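Moltside, week 11: the bin fights back

November 4, 2024

I promised myself I would write these posts every week, and then the whole of October went by, so this one has to cover a lot of ground. Get yourself a coffee! The short version is that the arm is picking things up and putting them down again, fairly often in the place I wanted, and I am so happy about it that I've been boring everyone at dinner.

For those who are new, Moltside is the name I gave to my bin picking project back in August. I do it on weeknights at the Noonan, the shared workshop across the river, where I rent a bench and a shelf and have slowly spread onto a second shelf that isn't mine (sorry, I'll move it). The goal has never changed. I want to dump a pile of odds and ends into a bin and have the arm empty it one piece at a time with no help from me. A five-year-old does this without thinking, complaining the whole way, and it has taken me most of the fall to get even partway there.

The biggest change since the last post is that the bin no longer moves. I lost two entire evenings to what I thought was a calibration problem. Every grasp was landing a little to one side, and the error grew over the night, and I went back through the math over and over, drinking terrible vending machine cocoa. Then I leaned on the table and saw the bin slide. The arm had been nudging it a hair with every bad grab! So now there is a bar clamp holding it to the table, and I put down corners in blue painter's tape so I can tell at a glance whether anything has crept. It cost me next to nothing and it did more for my numbers than a month of fiddling with code.

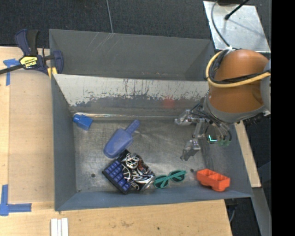

The second change is the mix of objects. I started with plain wooden blocks, which was sensible, and I stayed with them far too long because they made me look good. Now it's mostly toys, with a bit of trash thrown in. The toy shovel is the one I'd recommend to anybody doing this at home, because it has a nice honest handle and then that wide scoop, and the software has to make up its mind which end it wants. Mine wanted the scoop for the longest time. The big orange building brick is easy when it lies flat and miserable when it tips up, and the green sunglasses sit so low against the metal floor that the fingers have to come down nearly all the way before they have anything to close on.

And then there's the snack wrapper. Oh, the wrapper. It has a busy printed pattern, it's all crumpled, and it is a slightly different shape every time it gets dropped. I had a depth filter that I was rather proud of, and the wrapper made a fool of it on the first night. I've since taken the filter out completely and things got better, so there's a lesson in there for me about being proud of filters.

On Thursday I sat down and did a proper run, 31 attempts in a row with no touching anything in between, which is harder on the nerves than it sounds. It missed 8 of them. Five of those were the wrapper, two were the sunglasses, and one was a grab at an empty bit of floor that I can't explain and would like to forget. Counting the older runs, I now have 508 attempts in the log, and I've been reading back through the early ones the way other people look through baby pictures.

Still on the list: I need to do something about the cables at the gripper, which I check before every run and worry about during it. The grasp planner (I call it Plavero, there's no story behind it) takes too long to choose when two things are touching, and I'd like it to try pushing them apart first. I have a rough version of the push working on the bench, and if it behaves I'll run it on the full bin this weekend and write it up. Somebody asked in the comments about the tape, and it's the ordinary kind from the hardware store, pressed down well at the corners.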